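**1/** Spent this afternoon on the spare bedroom, which is also the laundry folding room and the place where mail goes to get lost. Posting as I go so I remember what I did when I have to do it again in March.

**2/** Starting point: two baskets of clean clothes, a pile of towels, one bed that needed its sheet put back on. The bed had to come first. It's the only flat surface in the apartment big enough to fold on without stacking things on the floor.

**3/** The fitted sheet is a Brirell, the khaki green one. I've had it for a year and a half. It's a decent sheet but the elastic at the corners has gone soft and it creeps up when you sleep on it. Or sit on it. Or look at it.

**4/** Clips help. I bought a pack of the small plastic ones and they do hold. You pinch the edge of the sheet, push the clip closed and leave it. I lose one every time I do the wash.

**5/** I don't iron sheets. I pull from the far corners first, then the near ones, then run my forearm across the middle. That gets it to a state where a shirt will lie flat on it, and that's all I need from it.

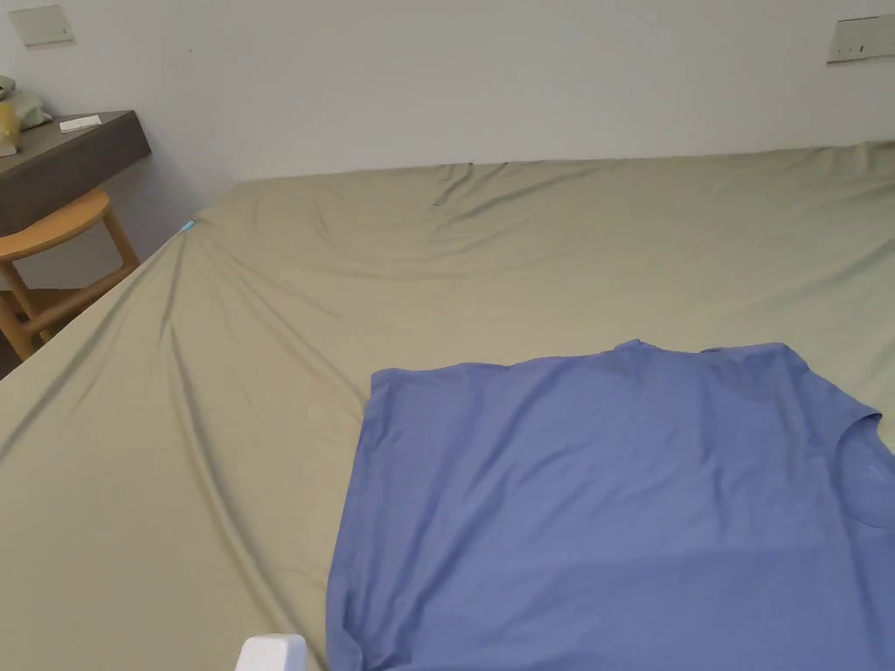
**6/** T-shirts next. I do them face up, sleeves out, smooth the body with both hands, then fold the sides in and bring the hem up to the collar. People will tell you to go face down so the front ends up on top. I've tried it both ways and my drawer looks the same.

**7/** The cotton ones with a ribbed neck need a tug at the collar before you fold. Otherwise the neck dries wavy on the rack and stays wavy in the drawer.

**8/** Sorting order, for anyone who asked last time:
- T-shirts
- long sleeves
- anything with buttons (goes on a hanger, no folding)
- towels
- socks at the end, in front of the TV

**9/** Towels get folded in thirds the long way and then in half. They fit the hall shelf that way with the fold facing out. In half and half again they hang over the front and get caught in the door.

**10/** Break for coffee. One basket done. The second one is mostly work clothes and a duvet cover I've been avoiding.

**11/** While I was sitting there I finally paid attention to the walls. I've been in this apartment since before the building changed hands from Trudov to Altier, and this room has never been painted in that time. The other rooms have.

**12/** It's an off-white and it isn't in terrible shape. It's the kind of wall you stop noticing. Then you have the bed made and everything picked up and the wall is the thing left over.

**13/** There are some gray smudges up high that I can't account for. I don't own anything that reaches up there. There's also a thin scratch near the middle, slanting down.

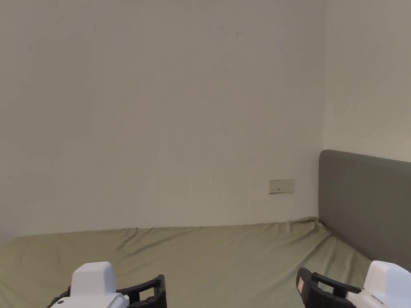

**14/** I looked up the paint on the list Altier gave us at the handover. The color is down as 2158, no name, just the number. The hardware store on Huamán Street can mix from a number as long as you know whose number it is. The list doesn't say whose.

**15/** So the plan is to take a chip in. There's a spot behind the closet door where it's already flaking and I can lift a piece with a putty knife. They told me on the phone that a piece the size of a quarter is enough for the scanner.

**16/** Before that I'll try cleaning. Warm water, a drop of dish soap, a soft cloth, no scrubbing. The flat paint in this building goes shiny if you rub it. I found that out in the hallway and the shiny patch is still there.

**17/** If the smudges come off, I only need enough paint for the scratch. If they don't, I'd rather do that whole wall corner to corner than have a patch. Touch-ups on old flat paint always dry a different shade, even with the right can.

**18/** A whole wall means pulling the bed out, taping the outlet, and probably moving the headboard too. It's upholstered and it picks up dust and paint drips equally well. I'd put an old sheet over it. Maybe this one, at the rate the elastic is going.

**19/** Costs so far, for the record. Nothing today. A replacement sheet from Brirell is $52 in this size and I'm not ready to spend that while the clips are working.

**20/** Someone asked about thread count. The tag on mine says 500. I've seen sheets labeled 2000 and I don't know what they're counting. The only thing I'd look for next time is a deeper pocket. The mattress is thick and I think that's why the corners pull.

**21/** Back to it. Second basket is done except the duvet cover. I fold those on the bed with the buttons at the foot end, corners matched, in half, in half again, then roll. Rolled, it goes in the bottom drawer next to the pillowcases.

**22/** The duvet cover had four socks and a washcloth in it. That's where the washcloth went. I'd already bought another one.

**23/** Things still to do in this room:
- clear the papers off the desk
- wipe the desk (it's dark brown and shows every bit of dust)
- wash the wall
- get a paint chip
- buy more clips

**24/** I'm leaving the desk for tomorrow. Half of it is mail and I have to sit down with the mail - if I start now I'll be reading old water bills until dinner.

**25/** The clothes are put away and the towels are on the shelf. Will post about the wall once I've tried the dish soap. If you've matched an old flat off-white from a chip and had it come out right, tell me which sheen you asked for.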